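**Call for participants — Skasetti open day, September**

Skasetti is looking for people to take part in the demonstration sessions at its September open day. No background in robotics is needed. Participants work alongside our engineers, give simple instructions to an arm, and answer a short questionnaire afterward.

There are 52 places. Each participant is assigned to one session, morning or afternoon, and stays with the same station throughout. The morning session starts at 9:30 a.m. and the afternoon session at 1:30 p.m. Allow two hours, including the safety briefing. Late arrivals cannot be admitted once the briefing has begun.
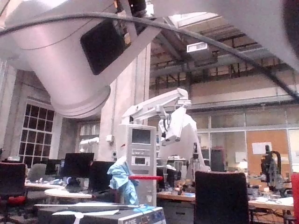 The tasks are short and repeated several times: hand guiding, pick and place, and a positioning exercise in which the participant corrects the arm by voice. Speed is not scored. We record joint positions, task times and the wording of spoken corrections — no names are stored with the data.

Requirements:

- age 18 or over
- able to stand for up to 20 minutes at a time
- closed shoes, no loose sleeves or scarves
- no implanted electronic medical device
- fluent spoken English

Participants receive $100 on completion of the session. Travel is not reimbursed. Lunch is provided between sessions for both groups.

The open day itself is free and has a separate sign-up; visitors who only want to watch should use that list. Kingi and Baltitz will give talks in the upstairs room after the second session.

To apply, send your name, age and preferred session to Evander Moncrieff at the Skasetti front desk, quoting reference 885. Places are confirmed in writing, along with directions and the consent form. Please bring the form signed.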